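Henden Workshop: Benches and Work Surfaces

Gallery page. Last revised April 1, 2019.

The Henden building has four rooms with fixed or semi-fixed work surfaces. The notes on this page cover the surfaces themselves, how they are finished and what tends to be kept on them. Dimensions are in millimetres unless stated. Heights are taken from the finished floor to the top face, with the levelling feet set at mid travel. Where a bench has been moved since the last survey, the room number is the new one.

Older photographs of the Prereck benches have been withdrawn from this page because the tops have been replaced. The captions are kept where the measurements still apply.

Room 1, long bench

Length 3017, in two sections joined under the top with four bolts and a steel strap. The joint is filled and sanded flush. A slight step can be felt at the rear corner, where the wall is out of true. The step does not affect use, but long straight edges should be laid on the front half for marking out.

Room 1, short bench

Depth 605. Fitted against the window wall with a gap behind it for the heating pipe. Small parts fall down the gap. A strip of angle along the back edge has reduced this but the last section, by the door, is still open.

Room 1, vice position

The vice is bolted through the top over the left leg. The backing plate under the bench is 10 thick. Bolts are checked in May each year and retightened as required. The jaw faces are removable and are kept in the drawer below when soft jaws are fitted.

Room 2, standing bench

Used for opening parcels and for cutting card. The cutting mat covers the middle of the top and is taped at the corners. Blades go in the tin, which is fixed to the upright. The surface at either side of the mat is scored and should not be used for writing on single sheets.

Room 2, shelf above the bench

Carried on three Grastach brackets. The middle bracket was moved to the left to clear a socket, so the right-hand span is longer than it should be. Heavy boxes go at the left end.

Room 3, general

The tables in this room are not fixed to the wall. They can be pushed together in pairs, and because the tops are not all from the same batch there is a difference in height of a few millimetres between most pairs. Adjust the feet on the lower table first. The feet have a locking nut which must be slackened before the stem is turned, otherwise the thread is damaged.

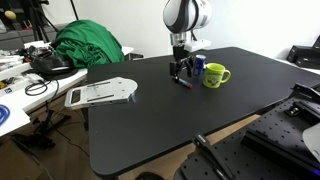

Dark tops with rounded corners are easier on sleeves and cables than square-edged ones, and they need wiping more often as dust shows at once. Marks from wet cups show less than on a pale top but are harder to find when cleaning. The black table holds few loose things: a blue drink can, a yellow-green mug with a cartoon on the front and a marker pen with red at one end. The white desk to the left takes the overflow, including the green cloth, the tools and the black cables that hang over its front edge. A slotted metal plate lies across from one surface to the other. Plates of this kind should be lifted clear before either table is moved, as the corners will scratch a painted face.

Room 3, cable routing

Where a lead has to cross a front edge it should be held with a clip on the underside, close to the leg. Spare length is coiled and tied, then placed at the back of the desk. Blue and black leads are not separated by use in this room, so check both ends before unplugging.

Room 4, folding table

Godoy pattern, width 676 when folded out. The hinge side is the weaker side and should face the wall. The catch is stiff and needs to be pressed fully home; a half-closed catch will hold the weight of the top but not a load. Stored upright behind the door when not in use.

Cleaning

Painted and coated tops: damp cloth, mild soap, dry cloth. No scouring powder. Bare wooden tops: brush only, then wax twice a year. Ink from marker pens can usually be lifted from a coated top with a little alcohol on a rag, tested first on the underside. Drinks are permitted in rooms 3 and 4 and should be kept away from open equipment.

Repairs outstanding

Room 1, short bench: angle strip to be extended to the door.
Room 2, shelf: fourth bracket to be fitted on the right-hand span.
Room 4, folding table: catch to be eased and oiled.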